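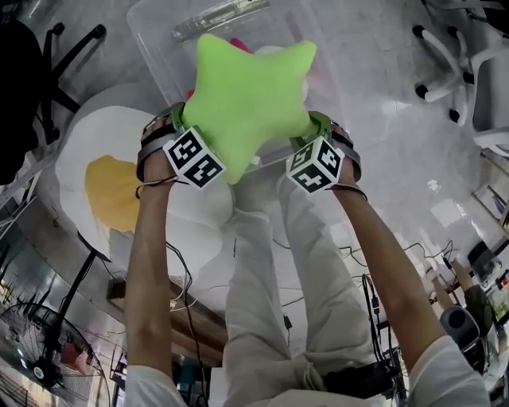 Gultirska Crawl Space Dehumidifier, Model 60

For crawl spaces, low basements, utility rooms. Up to 60 pints a day. Ships from our Dreltville warehouse, weekdays only.

In stock. Floor models at the Vevimbridge counter, ask for Irena.

Damp under the house doesn't stay under the house. Air moves up through gaps around pipes, ducts, the hatch. If the floor over the crawl space smells musty in May it will smell worse by August. A vapor barrier does part of the job. The Model 60 does the rest, drying the air that's already in there and holding it at whatever number you set.

What you get
Dehumidifier unit, 60 pint
Drain hose, 8 feet, with clamp
Washable filter, fitted
Four leveling feet
Hanging kit sold seperately

Fits through most hatches. Measure yours first please. We get returns every week from people who didn't. Unit goes in on its side if it has to, but then stand it upright and leave it overnight before you plug it in.

Setting it up
Level ground, or a couple of pavers. Hose runs downhill to a drain or sump. No downhill? You need the pump version (same page, choose "with pump" in the menu). Leave a foot clear on the side where the air comes out. Set the dial to 49 percent to start. Check after a week with a separate meter, the built in one reads a bit high near the coils.

Standing water is a different problem. Fix that first. Gutters, grading, leaking supply line, whatever it is. Running a dehumidifer over a puddle just costs you electricity.
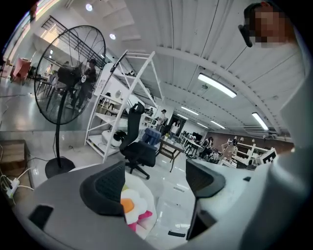 5 min read

Which size do I need?
Model 60 suits most single family crawl spaces with a barrier down. Bare dirt floor, go up a size or get the barrier in first. Not sure, call the counter and have your square footage ready. Ceiling height too.

Will it run in winter?
Yes, down to the low 40s. Auto defrost kicks in and the fan keeps going, normal. Below that switch it off.

Does it kill mold?
No. Dry air slows it down and keeps new growth from getting going. What's already on the joists has to be cleaned off. Sethi brand joist cleaner is on the accessories page, gallon jugs.

Filter
Rinse monthly the first summer, then every other month. Let it dry all the way. Spare filters come in pairs.

Noise
You'll hear a hum in the room above if the floor has no insulation. Rubber pads help. Add them at checkout.

Warranty
5 years on the compressor, one on everything else. Keep your receipt. Warranty is void if the unit has been run on an extension cord, and yes the repair bench can usually tell.

Customer notes
"Hatch was tight but it went in. Smell in the hall closet gone in nearly 8 days." Maricruz Z.
"Hose could be longer. Otherwise fine." Francine Paquette

Delivery
Curbside only. Two people to carry it. Orders in before noon Tuesday go out the same day, other days next morning. Pickup is free, back door, ring the bell.

Questions on bulk or contractor pricing go to Lemlem Tilahun at the Vevimbridge counter. Pump kits are back on the shelf, limit two per order.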